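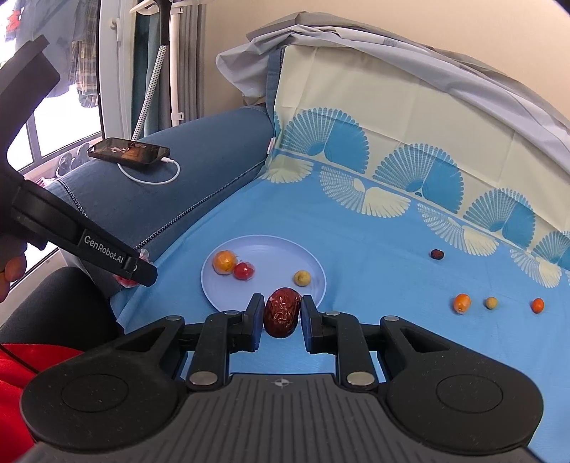 *A dried jujube and a blue plate with wrapped fruit.*

# Frequently Asked Questions: Framing and Print Services

The following answers apply to orders placed with Guerra Print Studio, either online or at the service counters in Stitasstead and Maltton. They were last revised on 2 February 2024 and replace all earlier versions. Commercial accounts are covered by a separate agreement.

## Paper and printing

**What paper are the prints made on?**

Open edition prints are made on a matte, acid-free paper with a smooth surface. Limited editions are made on a heavier cotton paper with a light texture. The paper type is stated on each product page under "Materials" and is repeated on the packing slip.

**Will the colors match what I see on my screen?**

Screens differ in brightness and color, and a printed sheet does not give off light. Customers should expect a print to look slightly darker than it does on a phone or laptop. Dark blues and deep greens show the greatest difference. If color is important to your purchase, you may request a sample strip before ordering. Sample strips are free of charge and limited to one per artwork.

**Do the prints have a white border?**

Prints in the Pisska series have a white border on all four sides. Other prints run to the edge of the sheet unless the product page says otherwise. A border can be added to most open editions by selecting "Add border" at checkout. The border reduces the size of the printed area; the outer dimensions of the sheet stay the same.

**How long will a print last?**

With suitable framing and placement, pigment prints keep their color for many years. Direct sunlight, damp walls and heat from radiators or stoves will shorten that time. We do not recommend hanging any paper artwork in a bathroom, with or without a frame.

## Limited editions

**How are limited editions numbered?**

Each print carries its own number and the total size of the edition, written in pencil below the printed area. Numbers are assigned in the order in which payment is received. We are unable to reserve a particular number, and we do not exchange one number for another after dispatch.

**Who signs the prints?**

The artist signs each sheet by hand. Editions by Clementina Moreira are signed on the front at the lower right. Editions by Duarte Godinho are signed on the back, at the artist's request, and are stamped on the front.

**What happens when an edition sells out?**

The edition is closed and the files are withdrawn from the print queue. A closed edition will not be reprinted in the same size or on the same paper. The artist keeps the right to publish the image in other forms, such as greeting cards, calendars or books.

**Is a certificate included?**

A certificate is included with every limited edition. It gives the title, the artist, the print number and the year of printing. Lost certificates can be replaced once, on production of the original order number. Open editions do not come with a certificate.

## Framing

**Which frames are available?**

Frames are available in black, white, natural oak and walnut. All are supplied with a cord and two wall fixings. Frames for the largest print size are supplied with four fixings and should be hung by two people.

**Is the front glass or acrylic?**

Framed prints sent by carrier are fitted with clear acrylic. Glass can be requested for orders collected in person at Stitasstead. Glass is not available at the Maltton counter.

**Can you frame a picture I already own?**

Yes. Bring the artwork to either counter, where staff will measure it and record its condition in writing. You will be asked to sign the condition record before leaving the work with us. We do not accept artwork for framing by mail. Pastel and charcoal drawings must be fixed before they are handed in, and we reserve the right to decline any work that appears too fragile to handle safely.

**How long does framing take?**

Framed orders are dispatched within 21 days of payment. Framing of a customer's own artwork may take longer, and a collection date will be given at the counter. Orders intended as year-end gifts should be placed before the end of October.

## Delivery

**How are unframed prints packed?**

Unframed prints are rolled in tissue and placed in a rigid tube. The smallest size is sent flat in a board-backed envelope. To flatten a rolled print, lay it face up on a clean surface, cover it with plain paper and place books on top for a day or two. Do not roll the print in the opposite direction, as this can crack the surface.

**Can I change my delivery address?**

The address can be changed until the order is marked "In production." After that point the parcel must be redirected through the carrier, and any fee charged by the carrier is payable by the customer.

**Can I send a print as a gift?**

Select "Gift order" at checkout. The price will be left off the packing slip, and a short message may be added. Messages are printed exactly as typed, so please check the spelling before you confirm.

## Returns and damage

**What should I do if my print arrives damaged?**

Please report the damage within nine days of delivery. Send photographs of the print, the packaging and the shipping label to the customer office, together with your order number. Keep all packaging until the claim has been settled. We will offer a replacement or a full refund. Where a limited edition has sold out, only a refund can be offered.

**Can I return a print if I change my mind?**

Open editions may be returned unused and in their original packaging. Return postage is paid by the customer. Prints with an added border, custom framing and orders with a personal dedication cannot be returned unless they are faulty.

**When will I receive my refund?**

Refunds are issued to the original method of payment once the item has been received and inspected. Gift recipients may choose store credit in place of a refund to the purchaser.

## Copyright and use of images

**Does buying a print give me the right to reproduce it?**

No. Copyright stays with the artist. You may display the print in your home or workplace, and you may resell the physical print. You may not scan it, copy it or use the image on merchandise.

**May I post a photograph of my print online?**

Personal posts showing the print in your home are welcome. Please credit the artist by name. Use in advertising, including paid posts, requires written permission.

**How do I request permission for a school or publication?**

Write to the rights desk with the title of the artwork, the purpose, the number of copies and the proposed date of use. Requests from schools and libraries are usually granted without a fee. Please quote form 944 when requesting permission for classroom use, and allow time for the artist to be consulted.

## Contact

Written inquiries may be sent to Guerra Print Studio, P.O. Box 2769, Stitasstead. Please include your order number and a daytime telephone number. Inquiries about framing in progress should be made to the counter where the artwork was handed in.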